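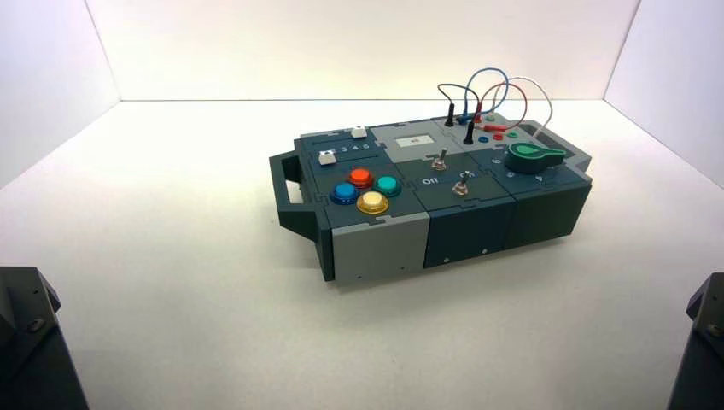
Four buttons, one handle, plenty of white.

Well, I said I'd be back on the blog by the end of April and look at that, it's 16 May 2023 and I'm typing this at the kitchen bench with a cup of tea I've already microwaved twice. So we're calling this the April catch-up, and if you have a problem with that you can take it up with the laundry pile, which is now tall enough to have opinions.

The big news is that the pantry is done. DONE! Well, six shelves of it are done and the bottom one is where everything went that I couldn't make a decision about, but the door closes and I'm counting it.

For anyone new, we moved to Westden last winter into a house with one very deep, very dark pantry and no linen cupboard at all. The previous owners had papered the inside of it in a sort of mustard colour (I have grown fond of it, please don't write in). Since the move I'd been shoving things to the back and buying them again when I couldn't find them. I had a feeling we owned a lot of cumin. We own 7 jars of cumin. One of them came with us from the last house and possibly the one before that.

So I took everything out. I do not recommend starting this at four in the afternoon with kids who want tea at half past five. By the time the last shelf was empty the table was covered, the floor was covered, and my youngest had built a wall out of tinned tomatoes and was charging her brother a toll to get to the fridge. We had toast. Toast is a perfectly good dinner and I stand by it.

Then came the containers. I'd been eyeing off a set in Garcia, the homewares shop next to the chemist, for months. It's a set of 15 with clip-on lids, and I talked myself out of it three separate times before I walked in for a birthday card and walked out with the lot. I forgot the birthday card. They don't all fit on the shelf if you stand them the way I'd imagined, so the flour lives on its side, which sounds like a disaster but the lid is really good and so far so good. I'll report back if I end up wearing it.

Things I found at the back, in no particular order: a packet of birthday candles shaped like dinosaurs, the lid to the slow cooker (the slow cooker went to the op shop in March, so that's a bit sad), a jar of my own plum jam with no date on it, and an envelope with the spare car key in it. The spare car key! We paid to have another one cut before Christmas. I put it back in the envelope and told my husband at bedtime with the light off.

Other things that have been going on. My son turned 8 and wanted a cake in the shape of a volcano. I'm not a cake person, I'm a slice person, but I had a go. I baked two rounds and a pudding basin, stacked them, and hacked at it until it looked like a hill. The lava was orange icing that I'd made too runny, so it went down the sides beautifully and then kept going, over the board and onto the tablecloth. He thought I'd done it on purpose and told all his friends. I have never been so proud of a mistake. If you're going to try it, use more icing sugar than you think, and put a tray under the whole thing.

We also had a weekend away at Plestska, at the lake, in a cabin with one heater and a bath the size of a bucket. It rained from the minute we turned off the highway. I'd packed togs and one jumper each, because in my head it was still summer. We played the same card game for two days and I lost nearly every round to a child who was also eating chips and reading a comic. The last morning cleared up and we walked right along to the boat ramp, and there was mist coming off the water and nobody whinged for a good long while. I could have stayed another week. The drive home took forever and somebody was carsick at the roundabout, but I'm leaving that out of the scrapbook.

In garden news, the zucchini is finished and I'm not sorry. The silverbeet is going berserk. I've put it in pies, in soup, in a pasta bake that got called "the green one" in a tone I didn't care for. I planted garlic in the bed by the tank and something has been digging it up overnight and then leaving it there, just lying on top of the soil, as if it changed its mind. I push it back in every morning. We've got a routine going now.

I finally finished my Skevik cardigan too, for the knitters! I started it before we moved and it's been living in a pillowcase with one sleeve. The yarn is a heathery grey, and the whole thing took 1800 metres, which is longer than the walk to school if you go the back way. The second sleeve is a tiny bit longer than the first. I've decided to push them both up to the elbow and carry on with my life. I still need buttons. I've got a tin full of them and of course there isn't a matching set in there, so I might go with all different ones down the front. Tell me if that's charming or if I'll look like I got dressed in the car.

Next on the list is the hallway, where the coats currently live on a chair and the chair currently lives in everyone's way. I'd like hooks. My husband would like a proper cupboard. The kids would like to keep the chair. I've bought the hooks, so I reckon I'm ahead, but I haven't told anybody yet and they're hidden in the pantry behind the cumin.

Anyway, the dryer's just beeped and I can hear somebody asking the dog for a biscuit back, so I'd better go. If anyone has a recipe that uses a lot of cumin, and I mean a lot, pop it in the comments and I'll make it this week.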